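Skatus laundry room shelving unit with hanging rail: my review after a winter of folding

Posted in: Laundry and Utility

I have wanted a proper place to fold clothes for as long as I've had clothes to fold, which is a long time now. For years I did it on the bed, and anyone who folds on the bed knows how that goes. You get halfway through, somebody wants dinner, and at bedtime the whole pile moves to the chair, where it lives until it has been worn straight off the chair again. So when we finally cleared out the back room last fall and I was told I could do whatever I liked with it, I knew exactly what I wanted: a wide table, a tall set of shelves behind it, and a rail to hang things on.

The shelves I ended up with are the Skatus metal unit, in the pale gray-white. I bought it from Urgate, which took 14 days to get it to me (they had said a week, but they did write to let me know, and I can forgive a lot when people write). I looked at the Lirkine one too, which is very handsome, but it only came with solid shelves and I had my heart set on the slatted kind.

Putting it together

The box is heavy, so please have a second pair of hands ready at the door. I didn't, and I walked it down the hall one corner at a time like a wardrobe in an old movie. Once it's open, though, everything is wrapped nicely and the parts are marked with little stickers that peel off cleanly. I started after lunch and was done before it got dark, with a break for coffee and another break to look for the screw I was sitting on.

The instructions are drawings only. They're good drawings for the most part, but the page where the rail goes on is shown from behind and I put it on the wrong way around the first time. If you're reading this with the parts spread out on your floor, look at the small arrow in the corner of that page before you tighten anything!

What I like

The back panel is my favorite part. It has rows of small holes in it, and I thought that was only for looks when I ordered it, but the unit feels much lighter in the room than a solid back would. My last set of shelves made that whole wall look like the side of a refrigerator. You can also get hooks for the holes, sold separately of course. I've held off on those so far.

The wire shelf is good too. It sticks out at a useful height when I'm standing at the table, and I can see what's on it from underneath, so I don't lose things at the back the way I used to. Small items do need a basket. A sock will find its way through any gap you give it, and baby socks don't even slow down.

Then there's the rail along the top. I use it for all the cloths that come out of the wash still a bit damp, and for anything I don't want to fold until I've decided whether it needs ironing. It's strong. I've had three wet bath towels on it at once and it didn't bend that I could tell, although I wouldn't hang a winter coat there.
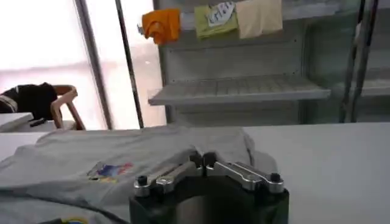 T-shirt day at the folding table, with the Skatus and its rail behind.

The table is a separate buy and I won't go on about it too much, but I do want to say that the two go together beautifully. It's plain and white with a smooth top, and knits slide on it without catching. If you fold a lot of tees, get the widest table your room can take. I lay a shirt out on one side, smooth it with the flat of my hand, bring the sleeves in and fold up from the hem, and the finished ones go off to the other side. On a narrow table I was always folding on top of what I'd already folded. White does show lint, I'll admit, and in December, when all the dark sweaters come out, I was wiping it down every evening.

What I don't like so much

The feet. They're hard plastic and they aren't adjustable, and our back room floor slopes a little toward the door, so I have a folded square of felt under one corner. For what this costs I'd have liked feet that screw up and down, like the ones on the old Kjærgaard bookcase in our den.

The shelf can only be moved in fairly big steps as well. One notch up was too high for me to reach comfortably, and one notch down left no room for my tall bottle of detergent, which now stands on the floor by the machine where I stub my toe on it. And the finish marks if you drag something metal across it. I have one thin scratch near the front already, entirely my own doing – I was in a hurry with the iron.

Would I buy it again?

Yes, I would, and I've already measured for a second one to go in the hall closet. I'd wait for a sale this time. It has gone on and off discount a couple of times since I bought mine, and I was a little sore about that the first time I noticed.

If your floor is level and you mostly need somewhere to hang and stack while you fold, I think you'll be very happy with it. If you're after somewhere to hide the mess, get something with doors. My rating is four and a half stars out of five, with the half star held back for those feet.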